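Home Explore Notifications Bookmarks Profile

Roxana Marinescu

1/ Right, kettle's on, so I'm finally writing up the laundry thing I promised in April. Several of you asked how I keep the delicates and the darks from ending up as one big sad grey lump, and the answer got far too long for a reply. Get yourself a cuppa, it's a bit of a ramble.

2/ Some background for the newer folk. We moved to Namberg the winter before last, and the place came with a washing machine and precious little else. No laundry room, no trough, no bench to fold on. At my mum's there was a whole room for it, with a rack on a pulley, and I didn't know how good we had it.

3/ So the bed became my sorting table. I resisted this for ages (my nan would have had words, she thought dirty clothes on a made bed was about as low as a household could sink) but it's the biggest flat surface going, it's at a kind height for my back, and I wash the duvet cover last anyway, so it all goes in eventually.

4/ My one rule for the bed is space between things. If two garments are touching, I stop looking at them properly and they get scooped up together. If there's a strip of white showing between them, I treat them as separate jobs. Silly, but it works on my brain. 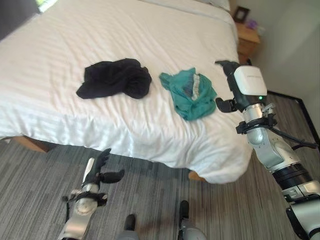 5/ THE BLACK PILE

Blacks are the easy ones and also the ones I ruined for years. I used to wash them warm, with whatever powder was on special, and then wonder why everything went that tired charcoal colour by spring. Cold wash, inside out, a liquid detergent, short cycle. I've been on Kinnunen liquid for a while and I'm happy enough with it, though I don't think the brand matters nearly as much as not overfilling the drum.

6/ Do check pockets. I know, I know. I once put a whole packet of tissues through with five black tops and was picking fluff off them for what felt like a fortnight. Brândușa (my sister-in-law, long-suffering reader of this account) still brings it up at dinner.

7/ THE FIDDLY PILE

Anything with lace, anything slinky, anything that came with a care tag longer than my arm. These don't get a pile so much as a spot each. Lace trim is the thing I'm fussiest about, it catches on hooks and zips and even on other lace, and once a thread has pulled there's no getting it back to how it was.

8/ Mesh bags, then. I had two from Vutetti and wore the zip out on one of them, so I'm down to the survivor. One item per bag if it's got trim, and I do up the little zip and tuck the pull under the elastic. If I'm feeling patient I skip the machine and do it in the basin with a capful of wool wash, ten minutes' soak, gentle squeeze, no wringing. Roll it in a towel after and lean on the towel.

9/ I'd love to tell you I'm always feeling patient. I'm not. Maybe one time in three. The bag is for the other two times and my nice things have survived it so far, touch wood.

10/ GETTING IT FROM THE BED TO THE MACHINE

This is the bit I got wrong the longest. I used to gather the whole lot up in one enormous hug and waddle off with it, chin on top, shedding socks the entire way. And by the time I got there, of course, all that careful sorting was one heap again. What was the point of the bed!

11/ The fix was so simple I was a bit embarrassed. Dark in one hand, colour in the other, and make more trips. It's only a few steps. I used to think extra trips were a waste of time, but I spent much longer than that re-sorting on the floor, bent double, grumbling.
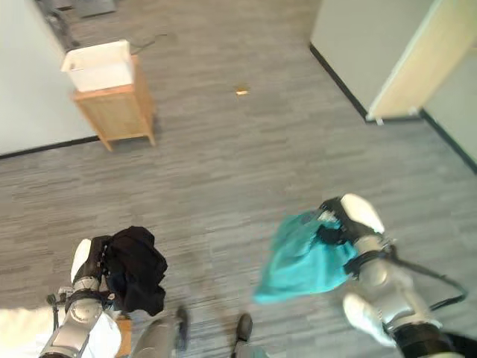 12/ My other big change was learning to carry things loosely. If you ball up a damp or delicate top in your fist it goes into the wash as a ball, and it often stays as one, so the middle never gets properly clean. Hold it like that teal one, let it hang open, and you'll spot a mark or a pulled thread on the way across the room as well. A thin fabric that lets a bit of light through will show you everything if you give it the chance. I've caught a splash of salad dressing that way more than once, and got to it with a dab of dish soap before it went in. Blacks are less generous about this, a black top can hide half a lunch in its folds, so I give those a quick shake and run my hand over the front.

13/ A word on carpet, because somebody will ask. Yes, I'd rather have tiles near a washing machine. It's the flooring we've got, though, and the stripey grey is very forgiving of lint and very unforgiving of dropped black socks, which vanish into it completely. I've found them days later by standing on them in the dark and getting a fright.

14/ THE LITTLE CABINET

My favourite thing in the whole setup cost hardly anything. It's a small light-coloured wooden cabinet on legs, from the Siketti clearance corner, item 644 on the tag. I remember because the matching one, 645, was a smidge wider and I stood in the aisle dithering between them for so long that a lad came over to ask if I was all right. I was! I was measuring with my forearm!

15/ Legs are worth having, by the way. You can get a broom under, and anything that rolls away can be got back. Our old cupboard sat flat to the floor and when we moved it there was practically a second wardrobe behind.

16/ The white plastic bin lives on top and it's for in-between things. Odd socks, the mesh bag, a hanky, a top that needs a button. It's allowed to get full, and when it's full I have to deal with it, and until then I'm not allowed to feel guilty. I'd recommend that arrangement to anybody.

17/ I did try labelled baskets before that, one for each kind of wash, very smart, lined up like soldiers. Lasted nearly a month. My husband put everything in whichever one was closest and I found a wool jumper in with the tea towels. The bed, the bin and the machine is as much system as this family can manage.

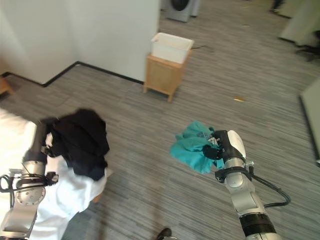 18/ ORDER OF LOADING

Blacks first for me, because they're the most boring and I like them over with. Then colours. Fiddly things last, on their own short cycle, when I'm around to take them out straight away. Leaving slinky fabric sitting in the drum gives it creases that seem to be there for life.

19/ If you've only got one or two pieces in a colour, please don't run a whole wash for them. I keep mine in the bin until there's enough company. And if a new teal or red or purple thing is coming in for the first time, dab a damp white cloth on an inside seam and see if any colour comes off. If it does, it goes in the basin by itself the first couple of times.

20/ DRYING, quickly, because my tea's gone cold

Lace flat on a towel, away from the sun. Blacks in the shade, still inside out. Everything else can take its chances on the line. I'm not a dryer person, partly for the power bill and partly because I shrank a cardigan I'd loved since uni and I haven't forgiven the machine or myself.

21/ And then it all comes back to the bed for folding, so I suppose the poor bed gets it coming and going. I do strip the cover straight after if it's been a proper mucky load. I like a white one with a fine stripe for this, you can see every bit of fluff and it still looks decent with pillows thrown on top.

22/ Next time I'll do woollens, which I've been putting off as I've got strong feelings and a moth problem. Tell me what you sort on if you haven't got a laundry room, I'm nosy about other people's arrangements. Bed, table, floor, bathtub?

644 likes · 5 reposts · Share

Comments

Brândușa Chiriac
The tissues will be mentioned at every Christmas until one of us dies. Also you never gave me back my mesh bag, so I think the survivor might be mine??

Roxana Marinescu
Oh no. It might be. I'll bring it round with the casserole dish.

pegsandline
Ironing board here! Wide end for colours, pointy end for delicates. Falls down if the dog goes past.

hattie_m
I do the hug-and-waddle every single time and I feel very seen. Will try the two hands thing tonight.

slowmending
With lace I hand-tack any loose bits of trim before washing, just two or three stitches in whatever thread's handy, and snip them out after. Saved a slip of my gran's that way.

Roxana Marinescu
Pinching this, thank you, I'm putting it in the woollens thread whether it belongs there or not.

Show more replies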